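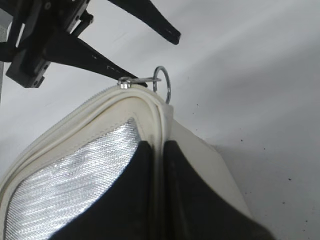
White pouch, silver zipper slider on the top seam.

Sukine Bag Repair, Sturkside: Frequently Asked Questions

Can I bring my bag without an appointment?
Yes, you can come on Saturday until 3 in the afternoon. On the other days please write to us first, so that one of us is at the counter.

How much does a repair cost?
A new slider is 9 dollars. A complete new zipper starts from 17 dollars, and the final price depends on the length. We tell you the price before we begin the work.

My zipper opens again behind the slider. Must I change all of it?
Usually not. In many cases the slider became too wide and it is enough to change this one part. If teeth are missing, we have to put a new zipper.

Do you wash the bags?
No. Please bring them clean and with empty pockets.

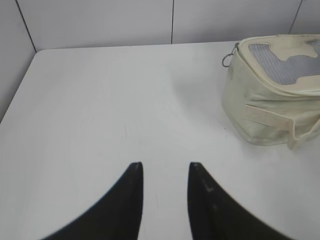

Nilmini Liyanage wrote to us that she rubbed a plain candle on the teeth of her old travel bag and it closes well again, so she asks if this can do harm. It does no harm on metal teeth, but use only a little, and wipe the rest away with a dry cloth.

Can you send the bag back by mail?
Yes, inside the country. You pay the postage. For Gisberg we also have a pickup point at the Dissanayake shop, ask there for Rizwan.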